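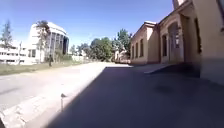
Groltard is gathering examples to teach its Totent delivery robot how to get around on shared paved roads. The team plans to log 1,000 short drives and has 857 so far, project lead Lucyna Urbańczyk said.

On each drive a person steers the robot by remote while it stores pictures along with the steering commands. Drives that cross from sun into shade are kept in a separate set - the current model tends to slow down at hard shadow edges.

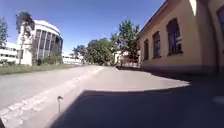

Shadow from a building across the paved road.

Vinh Võ, who checks the recordings, said 14 were thrown out for missing steering data. The last 200 will be held back for testing. Collection runs through May.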